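2024年2月2日 晴转阴

早上醒来第一件事居然是想着那台旧电脑。昨天夜里它在书桌底下嗡嗡响,响一阵停一阵,我躺在隔壁都听得见,翻来覆去到后半夜才睡着。所以今天特意跟公司请了半天假,反正快过年了,手上也没什么要紧活儿,不如把这件事了结掉(也算给家里做大扫除了,我这么跟自己说)。

先说说这台机器。它是我从Berevari离职那年买下来的,公司处理旧设备,一台500块,连显示器都没有,就光一个主机。当时觉得捡了大便宜,抱着坐了三站地铁,胳膊酸了两天。后来它就一直在书桌底下蹲着,写稿子、报税、存照片、放老电影,什么都干。论起来它比我现在这张床陪我的时间还长呢。去年5月开始有点不对劲,偶尔按了开机键没反应,要拔了插头等一会儿再插才肯动。我没当回事,拖拖拉拉就拖到了现在,拖延症晚期,没救了。

上午先备份。硬盘里的东西比我想的多得多,光是"新建文件夹"就有一大串,新建文件夹里面还有新建文件夹,简直是俄罗斯套娃。翻到好多以前拍的吃的,面条、面条、还是面条,那阵子我到底是有多爱吃面啊!备份的进度条走得慢悠悠,我就去把阳台的衣服收了,又煮了一壶茶,回来一看还差一大截,干脆坐下来把冬天的毛衣都叠了。

中午随便吃了点昨天剩的炒饭,加了个蛋,然后抱着主机下楼去Otuder。那是我们小区后面那条街上的共享工坊,有工作台可以按小时租,一小时39块,螺丝刀之类的工具随便用。我家里那张小桌子实在摊不开,上回在地毯上拆键盘,有颗小螺丝到今天还没找到,我可不想再来一次。路上风挺大,主机用一条旧浴巾裹着,走两步就要停下来换手,门口卖烤红薯的大爷还问我抱的是不是猫。

到了先擦灰。背后的出风口用刷子一刷,掉下来的灰能捏成一个小团子,我赶紧戴上口罩。侧板倒是好拆,里面比外面干净,我本来以为会很吓人的。绿色的主板,黑色的线从右上角斜着拉过来,还有一根橙色一根浅蓝色的SATA线,弯弯绕绕的,比我耳机线理得还整齐一点。

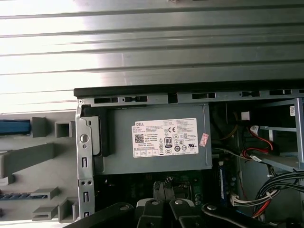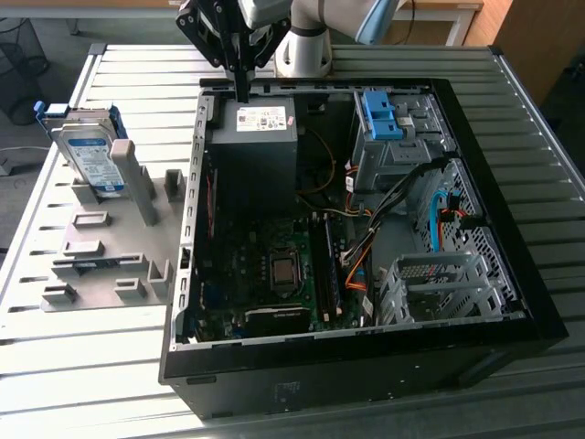
我今天的头号怀疑对象就是电源。网上查来查去,开机没反应、拔了插头又能好,十个帖子里有八个让先看电源。它的标签上字小得要命,我把脸都快贴上去了,也就DELL那几个大字和80 PLUS那块认得出来,旁边那一堆认证符号一个挨一个排着,我是真不知道都代表什么。最后还是用手机放大了,一行一行抄到本子上,抄错一行又划掉重抄,弄得跟小学生默写似的。

抄这个是为了买新的。品牌机的电源有时候尺寸和接口跟外面卖的不一样,我以前不懂,给表妹家那台买过一个通用的,结果装不进去,退货的运费还是我自己出的,心疼了好久。这次学乖了,先量尺寸,再对接口,还把每一根线插在哪儿都画了个草图。我的画功嘛……主板画得像一块饼干,线画得像一窝蚯蚓,不过我自己看得懂就行。

网上Vernano那家店有拆机的电源,标价189,写着测试过,包退换。我跟客服聊了老半天,把抄下来的型号发过去,对方隔了好久回我一句"亲,可以的哦",我追问确定吗,又回"可以的哦"。行吧,那就信你一次。还顺手加了一小罐除尘气罐和一包扎线带,凑够了免邮,结果扎线带买的是绿色的,下完单才发现,懒得改了,绿色也挺好看的,跟主板正好配一套。

说到拆东西,我今天忽然想起小时候家里那台收音机。也是我拆的,趁大人睡午觉,拿水果刀一点一点撬开,里面有一块板子,当时觉得像一座小城市,有高楼有马路,我还给每栋"楼"起了名字。后来当然装不回去了,被骂了一顿,收音机也从此只剩一个壳,被我拿来养蚕。今天看主板的时候又有那种感觉,中间那个方方的CPU插座像个广场,旁边两条长长的黑色内存插槽就像两条并排的大马路。一把年纪了还在干这个,想想也挺好笑的。

内存条我也惦记着要不要一起换大一点的。想了想还是算了,就用来写写东西,够用了,钱留着过年给小孩包红包吧。主板上的纽扣电池倒是应该换了,这几个月开机时间总是不对,有一回它坚持认为自己活在好多年前,害我一封邮件的日期都乱了。电池便宜,楼下超市就有,明天买菜顺路带一板。

收拾的时候出了点小状况,侧板怎么也扣不回去。我推了好几次,歪着推、正着推、抬起来推,都差那么一点点,急得一身汗,外套都脱了。后来才发现要先对准那几个卡口再往前滑,一滑就进去了,"咔"一声,特别解压!要不是要抱着它走回家,我都想再拆开扣一遍听个响。

从工坊出来,天已经阴下来了。路过Chou面包店,买了两个红豆包和一根法棍,红豆包刚出炉,我站在店门口就吃掉了一个,烫得直吸气。老板娘说年前只开到下周,让我要囤货趁早,我一听又折回去拿了一袋吐司。于是就变成了这样的局面:一手夹着裹浴巾的主机,一手拎着面包,法棍从袋子里戳出来老长,上楼梯的时候差点戳到邻居家的春联。

回到家腰酸得不行,泡了个脚。主机先放在书桌旁边的地上,没插电,等新电源到了再说。桌子底下那块地方空出来以后,我才看见那里的地板有多脏,还找到了失踪半年的一支笔、一枚一块钱硬币,和20块钱的超市抵用券,过期了,气死我了。既然都趴下去了,就顺便把墙角也擦了,插线板也擦了,原来它是白的,我一直以为是米色的。

晚上书房安安静静的,反倒有点不习惯。煮了碗汤面(看,我到现在还是爱吃面),一边吃一边用笔记本把上午备份的照片大概理了一遍,删了一大堆模糊的,留下几张以前办公室窗外的晚霞。那时候天天加班,天天抱怨,照片里的天倒是真好看。

物流显示卖家还没发货。明天要做的:买纽扣电池,把浴巾洗了,打电话问妈妈腊肠还要不要寄,书桌底下再拖一遍。困了,先睡。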